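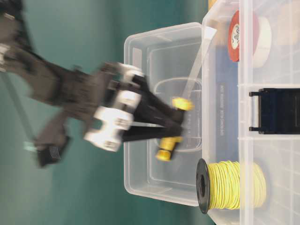 Kirivby tool library: progress report to the Annan fund, 13/07/2022

The sorting is further on than I promised in the spring, which may be a first. Small hand tools now go into clear plastic bins, so members can see what they are borrowing before they borrow it. The old biscuit tins have been retired with full honours.

Of the 70 bins your grant paid for, 40 are labelled and on the shelves. Oto Road branch has asked for five of the rest and will get two — they still have our good spirit level.
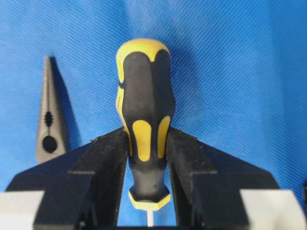 Screwdriver with black and yellow grip.

Screwdrivers remain the slow part. Members return them promptly, though seldom the same ones they took out. We expect to finish the catalogue by October and have spent nothing on Kandodon shelving so far.

Afia Kpodo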